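Weekend baker wanted for a tiny kitchen in Triltport

Hi, I'm Selim Uysal, and I run Lellia, a small bakery and lunch counter a couple of doors up from the ferry landing in Triltport. We do flatbreads, sesame rings, a walnut cake people get weirdly protective of, and soup when it's cold. I'm looking for one person to join us on weekends starting in May, and I'd love it to be someone who plans to stick around!

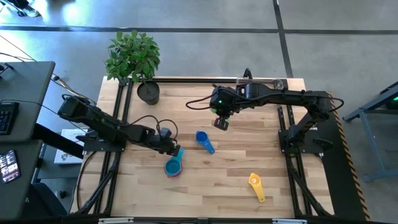

The shift starts at 5 a.m. and you're out by noon. Pay is $18 an hour plus a share of the tips, and you take bread home (please take bread home, we always bake too much). You'd be working with me and one other baker, so it's a crew of 3 and we talk a lot.

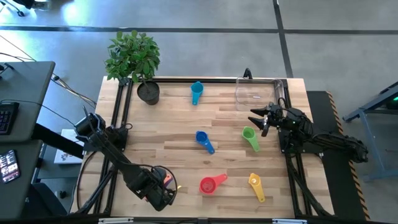 You don't need a culinary degree. I learned from my aunt and a lot of burned trays. I do want you to have spent 2 years or so in some kind of busy kitchen, and you need to be okay lifting flour sacks and standing all morning. 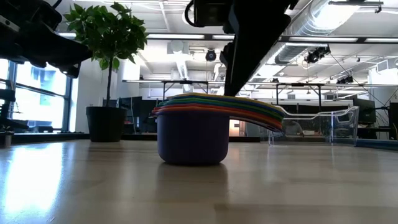

Most of what you'd make at first is the small stuff — cookies, muffins, the quick breads. The big doughs go by weight, but I still write the small-batch recipes in cups, and I like the kind that nest, purple on the outside and yellow on top, with all the handles stacked up together. If you'd rather weigh everything, fine, convert my recipes and I'll buy you lunch. Once you're comfortable we'll move you on to the sesame rings, and those take a while to get right.

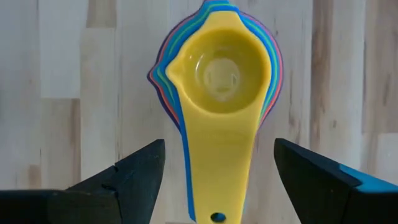 We also bake for the Suksawat night market through the summer, so there's extra evening work if you want it. No pressure either way.

To apply, stop by after 2 p.m. and ask for me, or leave a note at the counter with your phone number and the last thing you baked that you were happy with. A résumé is nice but I'll mostly want to hear about the baking.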